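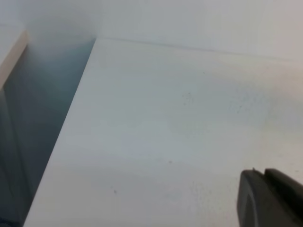

Skoltitz Hand-Guided Teaching Kit
Supplier: Cukell
Page updated 29 Sep 2024

For recording tabletop tasks by hand or by remote control. The operator moves the arm through the task; joint positions, gripper opening and wrist view are saved on one clock.

Teaching modes: 2 (hand-guided, remote)
Gripper: two-finger, parallel
Wrist camera: fixed to gripper mount, fingertips in view
Demonstrations per session file: up to 96
Leader arm cable: 58 in
Software: Illus recorder, Mowat playback

Switch modes only with the arm at rest. In hand-guided mode, hold the arm above the wrist and keep hands clear of the lens. Set the start pose before each recording.

Supplied with leader arm, cable, table clamp and 2 spare finger pads. Follower arm sold separately. Next shipment: December.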